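The delegation reached the Flarndale dairy cooperative in September, shortly before the morning intake. The plant receives raw milk from 33 member farms, most of them in the Kundeck valley, and 80 people work there across two shifts.

The visit began at the receiving bay. Each tanker is sampled before unloading, and the results are entered in a log open to every member farm. Staff explained that the cooling lines were replaced last year following repeated complaints about delays in the summer months.

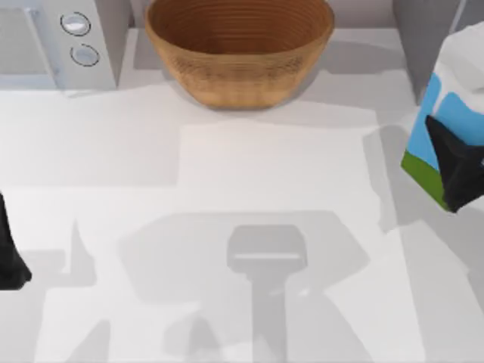 Members of the delegation then proceeded to the packaging hall, where the cooperative fills cartons for its Celedura line. School deliveries account for 1446 cartons per day and are loaded first. The hall was orderly, although noise near the second filler made the guide difficult to hear.

Discussion after lunch centered on transport costs. Farms on the Um road lie farthest from the plant and pay the same collection fee as all others, an arrangement that several members wish to review. The delegation requested the fee schedule for the past 16 months and was told that it would be sent by mail.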